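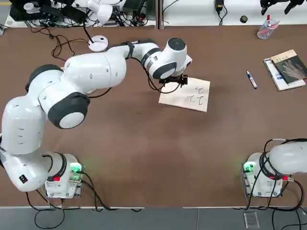

Can a machine do the chores yet?

In August we promised our readers a short report about robots and everyday work. The people at Clanance let us follow their tests in Gedum, and we thank them for their patience.

The question was simple. Can two arms on a table do the small jobs which we do at home or in the workshop without thinking? To move a sheet of paper, to put a pen back in its cup, to make two books lie straight one on the other. A child of five does this quickly. For a machine, paper is one of the hardest things, as it is thin and it slides away when the fingers come from the side.

The team repeats each job 30 times before they write down a result. With books they are quite satisfied. With paper they still need a person near the table, and one sheet can take some 10 minutes. The workshop in Daltitz, where they would like to sort order forms by machine, has decided to wait another year.

Our opinion is that the arms are useful today for work that is always the same. For a kitchen table on a normal evening it is too early.

The next visit is on 22nd October. Readers who wish to come along can write to the Arain office.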